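Hello Rodica,

Year-end note on the takeaway cup work, sent on 31 Dec 2019 so it lands before you close the books. Sorry it's chatty, I've had a lot of coffee! We spent most of November on cups, lids and the cardboard carriers, and I think the Mosance money has gone where we said it would.

White cups, white lids, every time.

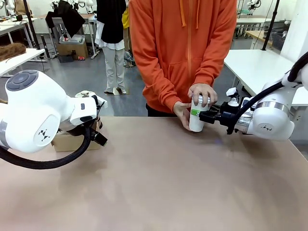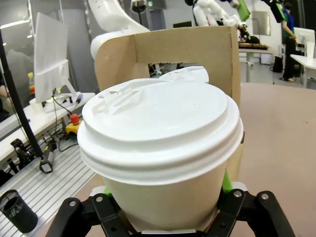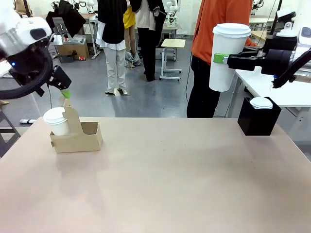
Meinrad Lüthi read my draft and thinks I'm too kind to the carrier. His view is that a tall handle is lovely for whoever carries the drinks and a nuisance for whoever has to load them, and that we should ask Prodora for a lower one before we order any more. I half agree (the handle is the bit the Bekholm café liked best, so I'd want to talk to them first).

Now the numbers. We bought 608 cups with lids and have 94 left, which should see us through the first weeks of January. The carriers cost 8 per cent more than I'd budgeted and I covered that out of the travel line, as we only went to Bekholm once. Receipts are with Tamara Chiriac.

Still to do: the lids. People at Bekholm kept saying they couldn't tell when one was properly on, and pressing harder just dents the cup. Dorin wants to try the Ursu lids, a bit dearer but with a firmer click. I'd like to give them a go if you're happy for us to spend what's left on a box of those. Could you let me know by the middle of the month?

Tamara Manole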